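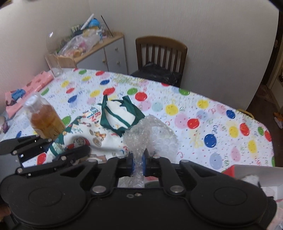
Figure 3. Clear bubble wrap, squeezed at the neck.

4.2 What households keep, and why they keep it

We turn now to the materials that people in Rolthorpe told us they could not bring themselves to throw away. Readers who have ever opened a kitchen drawer and been met by a spring of folded paper bags will, we suspect, feel at home in this section. Of the 961 items of saved packaging written down in the household diaries, bubble wrap was the one that people spoke of with the most affection, and it is worth staying with it for a little while (Figure 3).

Part of its appeal is plain thrift. It weighs next to nothing, it can be used many times over, and buying it new feels faintly wasteful when so much of it arrives at the door for free. But the diaries suggest something more. Of the 24 households that took part, 19 kept bubble wrap with a particular future parcel in mind – a birthday present for a niece, a teapot promised to a neighbor – and several had been waiting on that parcel for years. One woman in Prarnonby Street wrote that she would feel "caught out" if the day came and she had nothing to wrap the thing in. Somboon, in her earlier work on kitchen storage, calls this keeping for a guest who has not been invited yet, and we have borrowed the phrase gladly.

Crumpling matters too, more than we expected when we planned the diaries. People who folded their wrap flat tended to store it with gift paper and ribbon, and to describe it as a supply. People who bunched it up pushed it into gaps behind the boiler or on top of a wardrobe, and mostly forgot about it until November, when the holiday mailing began. The same material lived two rather different lives depending on how it was put away, and we return to this difference in Section 5, where we compare the diaries with the notes from our home visits.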